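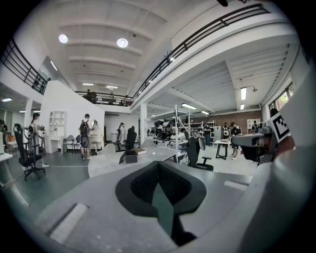

How many grippers should a shop our size budget for in the first year? We'd start with seven, and only go up once you know who's really going to use them.

I've been saying that to customers for months, so I'm glad we can finally put it in writing. Starting in February, Zollenico is selling its Jisel hand-held gripper in a starter bundle of seven, with a bigger bundle of 14 for teams working on more than one floor. (Yes, you can mix the two, and plenty of you asked!)

The bundle comes with a planning sheet I put together with our partners at Yau. It's 11 lines long and it covers the stuff that tends to get left off a first order: spare finger pads, chargers, storage, training hours, and a little money set aside for repairs. Fill it in before you call us and the quote goes a lot faster.

Spare pads are $444 a case, same price with either bundle. If you already own the older Morna model, your chargers will still work, so please don't pay for new ones.

Orders open at 9 a.m. on the first business day of the month. Send your filled-in sheet to the Zollenico sales desk and one of us will write back with a price and a delivery window.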